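Condensación detrás del armario: notas de un invierno midiendo

El dormitorio da al norte y tiene dos muros exteriores. En diciembre, al separar el armario para pasar un cable, encontré moho en la franja baja del paramento, desde el rodapié hasta la altura de la rodilla. El resto de la pared estaba limpio. El piso es de obra antigua, ladrillo macizo sin cámara, enlucido de yeso y varias capas de pintura plástica encima.

Antes de comprar nada puse dos registradores de temperatura y humedad Trumero, uno en la mesilla y otro pegado con cinta al muro, detrás del mueble. Intervalo de muestreo, tres minutos. Los dejé juntos una noche entera para ver la desviación entre ambos y corregí el segundo por software.

Lo que sale de los datos es bastante de manual. El aire de la habitación se mantiene en una humedad relativa aceptable durante el día y sube de madrugada, con la puerta cerrada y dos personas durmiendo. El sensor del muro marca menos temperatura a todas horas y, para el mismo contenido de vapor, una humedad relativa mucho más alta. Hacia las 6 de la mañana la superficie queda muy cerca del punto de rocío. El moho no necesita agua líquida, le vale con una humedad superficial alta y sostenida.

Un armario grande pegado a un muro frío funciona como aislamiento interior mal colocado. Reduce el calor que llega al paramento desde la habitación, pero deja pasar el vapor por los laterales y por debajo. La ropa, además, amortigua los cambios y retrasa el secado. 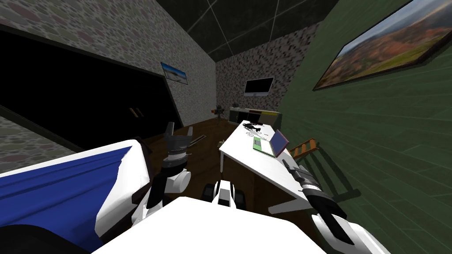 Primera medida, la separación. Pasé el mueble de 2 a 5 cm de la pared y quité el zócalo frontal para que entrara aire por abajo. Con eso la temperatura superficial subió algo, menos de lo que esperaba. Dezső Győri, que se dedica a rehabilitación y leyó la entrada anterior, me escribió que por arriba tenía que quedar la misma sección libre que por abajo. Yo tenía cajas de zapatos encima del armario, hasta el fondo. Las retiré y la diferencia se vio en la gráfica esa misma noche.

Segunda medida, la ventilación. Abrir diez minutos por la mañana baja la humedad del aire con rapidez, aunque al cerrar vuelve a subir en parte: el yeso y los textiles devuelven lo que han absorbido. Dos aperturas cortas me dan mejor resultado que una larga — y enfrían menos los muros.

Tercera, el extractor del baño. El que había, un Skestov con temporizador, estaba conectado a un conducto aplastado en el falso techo. Cambié 40 cm de tubo flexible por tubo rígido. No he medido el caudal, no tengo anemómetro.

Limpieza del moho: agua oxigenada, dejar actuar, cepillo, secar. Después pintura de silicato Guerra, dos manos, previa eliminación de la plástica con espátula. Esta parte llevó roughly lo que dura un fin de semana largo y mucho polvo. El silicato necesita soporte mineral y sobre yeso hace falta una imprimación específica; la ficha técnica lo indica en letra pequeña.

Queda pendiente el puente térmico del encuentro con el forjado. Eamon Hayes propone en los comentarios una placa de silicato cálcico de 3 cm en todo el paño. Es razonable, pero obliga a mover dos enchufes y a rehacer el rodapié. Antes quiero otra temporada de datos con el armario en su posición actual.

Los CSV están donde siempre, en la carpeta Tidorance. El fichero 23 tiene un hueco de varias horas por cambio de pila. La columna de humedad absoluta está calculada con la fórmula de Magnus, no es lectura directa.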